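Brevar
Handheld Gripper Pair for Demonstration Recording
Gireck research equipment / Manipulation / Data capture

Overview | Method | Specifications | Results | Ordering

The Brevar is a pair of handheld two-finger grippers used to record bimanual manipulation without a robot present. An operator holds one gripper in each hand and does the task directly. Each unit logs its own wrist view, its pose and the opening of its fingers. The logs are then used to train a policy that runs on a two-arm cell fitted with the same fingers.

The set was developed with the Holanda group for a study on container tasks: putting mixed household goods into boxes, taking them out, and passing them from one hand to the other. It is now supplied as a standard item. Page last revised 24 Apr 2019.

Method

Most teleoperation data is collected in one lab on one bench. Policies trained on it tend to lose accuracy when the background changes. The study, led by Jailson Mendonça, tested whether the same number of demonstrations gave a better policy when they were spread across lived-in rooms.

Two training sets of equal size were recorded with the Brevar. The bench set came from a single workstation with fixed lighting. The spread set came from 16 homes, with the box placed on whatever surface the operator preferred — bed, floor, table or counter. Furniture was left where it stood. Operators chose the objects from a mixed stock and from what was in the home.

Both sets were processed the same way:

Wrist video is cut into episodes at the first and last finger closure.
Pose is recovered from the video and the inertial log together.
Episodes where tracking is lost for more than 3 seconds are dropped.
Finger opening is resampled to match the video.

The policy sees the two wrist views and the two finger openings. It is given no map of the room and no model of the objects.

Specifications

Units per set: 2 (left and right)
Fingers: parallel motion, mirrored linkages, ribbed pads
Actuation: manual trigger, spring return
Wrist view: wide angle, one per unit
Recording: on board, removable card
Time alignment between units: shared start pulse by cable, then free running
Robot side adapter: Hukari flange, supplied separately
Pad replacement: by the user, four screws per pad

The linkage is the same on the handheld unit and on the robot unit. Finger opening can be passed across without scaling. The trigger and grip are removed for robot use and the drive module takes their place.

Object handling

The pads are meant for light goods with thin walls or soft bodies. Cardboard can be gripped across a single wall, and flexible tubes can be gripped across the body.

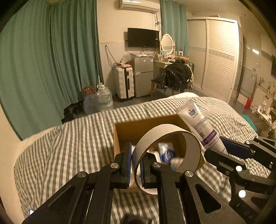
Large hollow parts need some care in both recording and playback. A part held by one wall is free to turn about the contact line, and the pose of the gripper then says little about the pose of the part. In the study these episodes were kept. Removing them raised the score on solid objects slightly and lowered it on everything else, and the final policy was trained on the full set.

Anselmo Evangelista's note on grasp labels, supplied with the set, describes how to mark this kind of grip when object pose matters to the task.

Results

Testing used 14 objects absent from both training sets, in 11 rooms that had not been recorded. The bench policy completed roughly half of the trials in rooms with plain surfaces and fewer on patterned fabric. The spread policy did better in every room tested. The gap was widest on beds, where the box shifts as the surface gives way.

Two failure types remained. Small packages lying flat against a box wall were often missed on the first attempt, and transfers between hands failed when one gripper hid the other from both views. Neither was improved by adding more demonstrations of the same kind. A third view is being tested and is not part of the current set.

Limits

The Brevar does not measure grip force. Tasks that depend on squeezing to a set level should be recorded with other equipment. Pose recovery needs visible texture and will fail against blank walls at close range.

Ordering

Supplied in a case with both units, start cable, two cards, spare pads and the processing scripts. Hukari flanges are ordered by robot model. The next production run is in December; sets already reserved ship first.

Related: Hukari flange | Replacement pads | Grasp label note (Evangelista) | Bench calibration plate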